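4.2 Does color sorting at the bin save any time?

The claim we set out to check is an old one in small-parts storage: that bars of mixed color should be kept apart, one color to a bin, and that a shared bin costs the person or station drawing from it. The handbook used at the Imelholm site states this as settled. We could find no measurement behind it. The two earlier reports usually cited for the rule, both internal to Kostiuk, compare a tidy sorted bin with an overfull mixed one, so that fill level and color mixing change together. A difference between those two bins tells us very little about color.

We therefore kept the fill low and fixed and varied only the mix. Trials were run at the Bruvport workshop in September, using painted bars in red and dark green drawn from the Ekico stock. Each trial began with bars tipped into an open metal bin and left as they fell. We logged 605 trials in all. Of these, 156 were set aside before analysis, mostly for bars that had been nudged by hand after tipping, and we report that number because it is large. A reader who distrusts our results should start there.

What slowed picking was the lie of the bars. A bar flat on the floor with clear space on both sides was taken quickly whatever its color. A bar leaning on a wall took longer, and a bar crossed by another took longest. In the sorted trials the same postures turned up about as often, and the same delays came with them. If separate bins help, they don't help by stopping bars from leaning on each other.

There is one place where the rule may have something to it. When the order called for a given color and the only exposed bars were of the other color, a bar had to be moved first. We saw this less than the handbook would lead one to expect -- at low fill there is usually something of each color within reach -- and it may well matter more in a full bin. We did not test full bins and won't guess.

Figure 3 gives a mixed bin of the kind we mean. 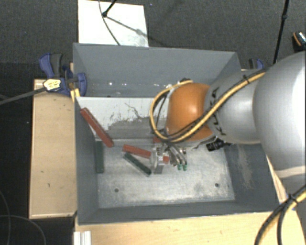

Figure 3. Red and dark green bars in a shared metal bin. One red bar leans at the left; one green bar lies diagonally on the floor.

Hanna Zinchenko, commenting on a draft of this section, objected that posture and color can't be pulled apart so easily, given that a leaning bar of the wrong color is a nuisance twice over, once to reach past and once to put back. She would also have liked the set-aside trials analyzed as their own group. We accept the second point and have done so in Appendix B, where the ordering of the postures is unchanged. On the first we are less sure. The double cost she describes should show up as a gap between mixed and sorted trials with leaning bars, and the gap we found was small and changed direction between the 5 sessions. It could be real and buried in noise. Our data can't rule it out, and neither can the Kostiuk reports rule it in.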